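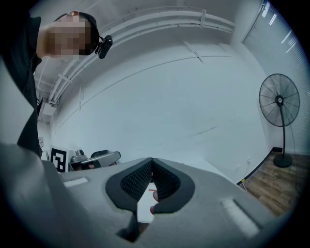 Siamak Yazdani would like it put at the top of this advert that he has read the last one, and that the phrase "minor hardware hiccups" did not prepare him for July. Fair enough. We have taken the phrase out.

Wed 27 December
Posted by the Arkau recruitment desk

So, with fewer adjectives: Arkau is looking for 4 people to work with hand-held grippers at our Dustton site. You hold one in each hand and do household jobs with them at a table. Lids go on boxes, things go into bags, bags get closed. The recordings are used to teach a robot called Goltau to do the same, which it does slowly and with an air of grievance.

In July the jaws on one of our grippers stopped letting go. The trigger came up, the software reported "open", and the fingers stayed shut. Siamak's thumb was between them at the time. He was bruised and cross, and spent a while attached to the equipment while somebody looked for the right screwdriver. The cause was a worn return spring, plus a position sensor that reported what the jaws had been told to do and took no interest in what they had done. The same fault had gone into 43 recordings before his. Goltau learned from those, and for a fortnight would pick up a cup and refuse to part with it.

We have fitted new springs and new sensors, and there is now a manual release on every gripper which needs no screwdriver. We would still like people who assume the worst.
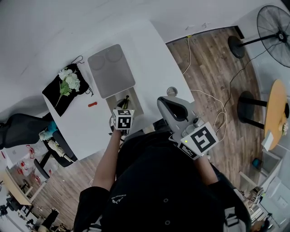
The work is in shifts of four hours, with a break whenever your wrists ask for one. A full set is 200 recordings, and you will not be hurried through it. Before each shift you run the jaw check: open, close, open, look at it with your own eyes, sign the sheet. If the screen and your eyes disagree, your eyes win and you stop work. You are paid for the stoppage.

You should have:

steady hands and reasonable patience
a willingness to put the same lid on the same box all morning
a habit of writing faults down, including the dull ones
no great faith in green lights

Experience with robots is welcome but makes little difference. Our best fault report so far, number 1021, came from a former piano tuner and reads in full: "Clicks. Did not click Tuesday."

Tell us beforehand about any wrist, thumb or shoulder trouble, as the grippers get heavy by the end of a shift. Rings come off at the door. Long sleeves are fine if they fit closely.

To apply, write to the Arkau desk at Bhutto House, Dustton, with a few lines about yourself and an account of something that broke while you were using it. We don't mind whose fault it was. Siamak reads these first and has asked for legible handwriting.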